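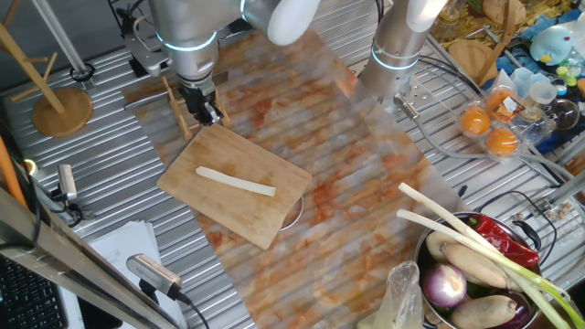 리크

글: 클로틸드 델로름(Clotilde Delorme)
2024년 3월 5일 화요일

리크(영어: leek, 프랑스어: poireau, 학명: Allium ampeloprasum)는 부추속에 속하는 채소로, 잎집이 겹겹이 말려 굵은 기둥처럼 자란 부분을 주로 먹는다. 우리말로는 서양대파 또는 서양부추라고도 부른다. 양파, 마늘, 쪽파와 한집안이지만 맛의 결은 꽤 다르다. 날것일 때는 파 특유의 알싸함이 있고, 약한 불에 오래 익히면 그 알싸함이 거의 사라지면서 버터를 넣지 않아도 버터 같은 단맛이 올라온다. 이 변화를 한번 맛보면 냉장고 채소 칸에 리크 자리를 따로 만들게 된다!

이름

영어 이름 leek은 고대 영어 lēac에서 왔으며, 마늘을 뜻하는 garlic의 뒷부분도 같은 말이다. 프랑스어 poireau는 라틴어 porrum에서 나왔고 이탈리아어 porro, 독일어 Porree도 뿌리가 같다. 한국에서는 오랫동안 '서양대파'라는 이름이 널리 쓰였으나 대파(Allium fistulosum)와는 종이 다르다. 요리책에 따라 '릭', '포로', '포아로'로 적은 경우도 있어서 조리법을 찾을 때는 여러 표기를 함께 검색하는 편이 좋다.

생김새와 구조

다 자란 리크는 크게 수염뿌리, 흰 줄기 부분, 연두색 중간 부분, 짙은 녹색 잎으로 나뉜다. 흔히 줄기라고 부르는 흰 부분은 식물학적으로는 줄기가 아니다. 잎의 아래쪽인 잎집이 서로를 감싸며 포개진 것으로, 헛줄기라고 한다. 진짜 줄기는 뿌리 바로 위에 납작하게 눌린 작은 원반 모양의 조직이다. 뿌리 쪽을 너무 깊이 잘라 내면 겹겹의 잎집이 흩어지는 까닭이 여기에 있다.

대파의 잎은 속이 빈 대롱 모양이지만 리크의 잎은 납작하고 가운데가 접힌 띠 모양이다. 두 채소를 구별할 때 가장 확실한 특징이며, 시장에서 잎이 짧게 잘린 채 놓여 있더라도 위쪽 단면을 보면 V자로 접힌 잎이 부채처럼 펼쳐져 있다. 참 아름다운 구조다.

흰 부분이 하얗게 남는 것은 햇빛을 받지 않아서다. 농가에서는 자라는 동안 밑동에 흙을 여러 차례 북돋아 빛을 가리는데, 이 작업을 연백 재배라고 한다. 흙을 높이 올릴수록 희고 긴 리크가 나오지만 잎 사이로 흙알갱이가 들어갈 기회도 많아진다.

역사

리크는 고대 이집트와 메소포타미아에서부터 재배된 것으로 알려져 있으며, 로마 시대에도 즐겨 먹었다. 로마 황제 네로가 목소리를 가꾸려고 리크를 먹었다는 이야기는 지금도 자주 인용된다. 웨일스에서는 나라를 상징하는 식물로 대접받아, 성 다비드 축일에 옷에 리크를 꽂는 풍습이 남아 있다.

작은 고장에도 저마다 리크 이야기가 있다. 리른몽(Rirnmont)의 수도원 채마밭 장부에는 1609년 겨울 항목에 리크가 처음 등장한다. 그해의 기록은 짧다. 밭 두 이랑, 나귀 거름, 그리고 '서리를 맞은 뒤에 뽑을 것'이라는 한 줄이 전부다. 서리를 맞은 리크가 더 달다는 것을 그때의 밭지기도 알고 있었던 셈이다. 이 고장에서는 지금도 12월 첫 장날에 리크를 단으로 묶어 판다.

품종

계절에 따라 여름 리크와 겨울 리크로 나누는 것이 일반적이다. 여름 리크는 가늘고 길며 잎 색이 밝고 조직이 연해서 짧게 익히는 요리에 어울린다. 겨울 리크는 짧고 굵으며 잎이 푸른빛을 띠고, 추위에 강해 눈 덮인 밭에서도 버틴다. 수프나 찜에는 겨울 리크의 묵직한 맛이 제격이다.

지역 품종으로는 쿠투스네스(Kutusness)의 해안 밭에서 나는 '부비에(Bouvier)'가 있다. 흰 부분이 짧고 통통하며 밑동이 살짝 부풀어 있어 멀리서 보면 작은 양파로 착각하기 쉽다. 단맛이 놀랄 만큼 진하다! 다만 저장성이 떨어져 산지를 벗어난 곳에서는 만나기 어렵다. 플륄릭스(Plulix)라는 종묘상이 씨앗을 보급하고 있고, 봄에 뿌려 늦가을부터 거둔다.

고르기와 보관

흰 부분이 단단하고 매끈하며 눌렀을 때 푹 꺼지지 않는 것을 고른다. 굵기는 용도에 맞추면 된다. 아주 굵은 것은 속심이 질길 수 있어 오래 끓이는 요리에 쓰고, 중간 굵기는 토막 내어 통째로 익히기에 알맞다. 뿌리가 붙어 있는 쪽이 더 오래간다.

씻지 않은 채 젖은 키친타월로 느슨하게 감싸 냉장고 채소 칸에 두면 한 주 넘게 간다. 향이 다른 음식에 옮겨 가기 쉬우니 버터나 생크림 옆자리는 피하자. 얇게 썰어 얼려 두는 방법도 있는데, 해동하면 아삭함은 없어지지만 수프에 넣기에는 아무 문제가 없다.

손질

리크 손질의 절반은 흙 빼기다. 겉이 깨끗해 보여도 잎이 갈라지는 지점 안쪽에 고운 흙이 숨어 있는 경우가 많다. 뿌리 끝을 바짝 잘라 내고 짙은 녹색 잎을 떼어 육수용으로 따로 모은 다음, 흰 부분에 세로로 칼집을 넣어 흐르는 물에 책장을 넘기듯 씻는다. 잘게 썰어 쓸 때는 먼저 썬 뒤 넉넉한 물에 담가 휘저으면 된다. 흙은 가라앉고 리크는 뜨므로 손으로 건져 올려야 하며, 체에 그대로 쏟으면 가라앉은 흙을 도로 뒤집어쓴다.

나무 도마에 올린 희고 짧은 토막은 그 자체로 훌륭한 출발점이다. 사진의 토막처럼 한쪽 끝이 곧게 잘리고 다른 쪽이 조금 너덜너덜하다면, 고르지 못한 끝을 얇게 다듬어 낸 뒤 써는 것이 좋다. 양 끝이 반듯해야 팬에 세워 구울 때 단면이 고르게 닿는다. 다듬어 낸 조각도 육수 냄비로 보내면 된다.

써는 방법은 요리에 따라 달라진다.

둥글썰기: 결과 직각으로 동그랗게 썬다. 볶음과 키슈 속재료에 쓰며, 얇게 썰면 고리가 한 겹씩 풀린다.
반달썰기: 길이로 반을 갈라 납작한 면을 도마에 대고 썬다. 굴러다니지 않아 초보자에게 가장 편하다.
채썰기: 토막을 길이로 가르고 잎집을 몇 겹씩 눌러 펴서 가늘게 썬다. 튀겨서 고명으로 올리면 바삭바삭하고 정말 맛있다.
통토막: 손가락 길이로 잘라 그대로 찌거나 굽는다.

둥근 토막은 도마 위에서 잘 구르므로 누르는 손의 손가락 끝을 안으로 말아 잡는다. 칼은 얇고 잘 드는 것이 좋다. 무딘 칼을 쓰면 바깥 잎집이 썰리지 않고 밀려나면서 단면이 뭉개진다.

조리

가장 기본이 되는 조리법은 버터에 천천히 익히는 것이다. 얇게 썬 리크 400그램을 버터 2큰술과 함께 두꺼운 냄비에 넣고 소금을 한 꼬집 뿌린 뒤, 뚜껑을 덮고 약한 불에서 12분쯤 두었다가 한 번 뒤적인다. 색이 나지 않게, 숨이 푹 죽을 때까지 익히면 끝이다. 그대로 생선에 곁들여도 좋고 달걀물을 부어 오믈렛을 해도 좋고, 남으면 다음 날 파스타에 넣으면 된다(남는 일은 드물다!).

감자와 함께 끓인 수프도 빼놓을 수 없다. 차게 식혀 내면 비시수아즈가 된다. 스코틀랜드에서는 닭고기와 리크를 함께 끓인 코카리키를 먹고, 프랑스 가정에서는 통째로 삶아 겨자 비네그레트를 끼얹은 전채를 낸다. 석쇠나 숯불에 겉을 새까맣게 태운 다음 바깥 겹을 벗기고 부드러운 속만 먹는 방법도 있는데, 연기 향과 단맛이 겹쳐 무척 매력적이다.

한식에도 잘 맞는다. 된장국에 둥글게 썬 리크를 넣으면 대파보다 순하고 달큰한 국물이 되며, 부침가루를 가볍게 묻혀 지진 리크전은 가장자리가 특히 고소하다. 다만 파절이처럼 날로 먹는 음식에는 조직이 다소 뻣뻣하므로 아주 가늘게 채 썰어 찬물에 담갔다 쓴다.

녹색 잎의 쓰임

짙은 녹색 잎은 질기지만 향이 풍부하다. 육수를 낼 때 타임과 월계수잎을 잎 한 장으로 감싸 실로 묶으면 부케 가르니가 된다. 데친 잎은 유연해져서 생선이나 다진 고기를 싸서 찌기에도 알맞다. 바짝 말려 가루를 낸 뒤 소금과 섞어 두면 삶은 감자에 뿌리기 좋은 초록빛 양념이 된다.

같이 보기

대파
샬롯
부케 가르니
비시수아즈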